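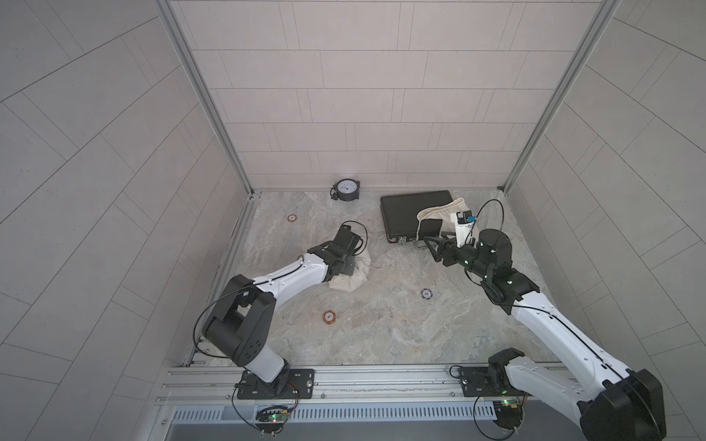
My sister says a poker set with chips missing is a coaster set, and she has been saying it since I brought mine home. She wants me to throw out the whole thing and buy a new one. I'm not going to do that yet, so this post is about where the chips stand and what I've been doing with the case.

A black hard case like mine, with silver latches and a handle, is sold in just about every store that carries board games. I got mine secondhand from a shop called Katton that does house clearances. The tag said 500 chips. I counted them at the kitchen table that night and got 405, which explained the price. The dealer button was missing too, and one of the two decks had no four of clubs.

The numbered chips are the ones I like. The 5s are orange and the 10s are dark blue, and both have the value marked on them, so new players don't have to ask what anything is worth. We used to play with plain chips and somebody always had to write the values on the back of an envelope. Half the arguments at our table came from that envelope.

I ordered replacements from Trosteo in December. They sell odd lots by weight, and you don't get to choose the mix. Most of what came was a little lighter than mine — fine for the bank, annoying in a stack. After I took out the ones that didn't fit the trays, I was up to 459. That is more than enough for six people. I've stopped looking.

The other thing I added is a clock. We raise the blinds on a timer, and until last winter the timer was somebody's phone, which meant somebody was always looking at their phone. A small black clock with a round white face does the job better. You can read it from across the table and it doesn't get messages. We go up every 20 minutes for the first two hours and then every 15, because by then people want to go home.

For storage, I keep the case flat. It spent its first month standing on end in the hall closet, and every time I opened it the trays had slid and the chips were all over the inside. The latches on mine are stiff on the left side, so I press down on the lid before I close that one.

I still need a dealer button. For now we're using a bottle cap, and it gets thrown away about once a game.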